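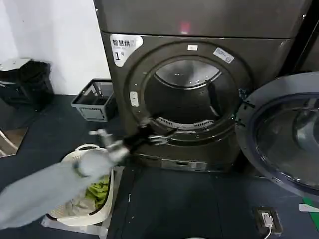
“智慧烘”1号烘干机

Brarel矿用液压挖掘机换件与保养常见问题

更新:2月 文:Brelska售后技术部

本网站使用Cookie保存语言和地区设置。继续浏览即视为同意。[接受] [管理设置]

本页适用于Brarel系列正铲和反铲机型,柴油驱动与电驱动通用;仅适用于其中一种的条目已单独注明。机上铭牌数据与本页不一致时,以铭牌为准。

新机交付后,首次保养何时进行?

累计运行300小时。内容包括更换回转减速机和行走减速机齿轮油、更换回油滤芯、复紧回转支承螺栓。螺栓按对角顺序复紧,力矩值见随机手册的紧固件表。小时数以驾驶室计时器读数为准,不按班次折算。

液压油多长时间更换一次?

基准周期为4,000小时,前提是油样检测持续合格。Odoi矿区的设备粉尘负荷较高,执行单独的油品计划,不适用本条。油样从主泵回油管路的取样阀抽取,取样前先放掉阀内存油。不接受从油箱底部放油口取的样品,沉积物会使颗粒计数偏高。

不同牌号的液压油能否混加?

不能。基础油相同而添加剂体系不同的产品也不能混加。已经误加的,应停机并记录加入量,联系Gikness服务站确定是否需要整箱置换。

斗齿磨损到什么程度需要更换?

用随机配发的磨损量规测量齿尖长度。量规红线与齿尖平齐时安排更换,越过红线后不得继续作业,否则齿座受力面会直接接触矿岩,修复时需要堆焊和重新加工。同一铲斗的齿尖应成组更换。角齿磨损较快,允许与中间齿对调一次,对调情况记入铲斗台账。

更换齿尖需要停机多久?

锤击式销轴约需60分钟,不含铲斗清理和停机上锁的时间。销孔内有板结物料时,先用高压水冲洗,不要用气割加热齿座。

动臂油缸活塞杆有轻微划痕,能否继续使用?

沿轴向的浅划痕,指甲划过无明显阻滞的,可用油石修整后继续使用,并在下次保养时复查。周向划痕、镀层起皮或露出基体的,应更换活塞杆。密封件已渗漏时,只换密封不处理杆面,渗漏会再次出现。

自动润滑系统报“压力未建立”,如何排查?

先查润滑脂桶液位和跟随板位置,再查泵出口压力。出口压力正常而末端压力低,故障多在主管路或换向阀;出口压力也低,检查吸入口是否进气。低温季节应换用对应稠度等级的润滑脂。排查期间可用手动注脂枪维持,注脂间隔不超过一个班。

电驱动机型的拖曳电缆有什么要求?

每班目视检查外护套。电缆不得从履带下方穿过,跨越运输道路处须架空或使用过线桥。发现护套破损的,断电、验电、接地后方可处理。现场临时包扎不能代替硫化修补。(本条不适用于柴油驱动机型。)

零件下单后多久到货?

滤芯、密封件、齿尖和销轴由Gikness中心库发货,库存件当日出库。回转支承、行走减速机总成等大件按订单排产,交期30天,自图号确认之日起算。下单时须提供整机序列号。同一机型不同批次的减速机接口可能不同,仅凭型号无法确认图号。

旧件可以返厂再制造吗?

主泵、行走马达和油缸可以。返厂前排净残油,封堵全部油口,保留原铭牌。壳体开裂或铭牌缺失的旧件不计入抵扣。再制造件的保修期自装机之日起计算,装机记录须在投入作业前提交。

保修申请需要哪些材料?

故障时的小时数、控制器故障代码导出文件、最近一次油样报告、损坏部位照片,以及保养记录。保养记录缺项时申请仍可提交,由Brelska技术部按现有材料判定。拆下的零件在判定完成前不得清洗或分解。

订阅技术通报:输入邮箱地址即可接收零件图号变更和保养周期修订通知。[订阅]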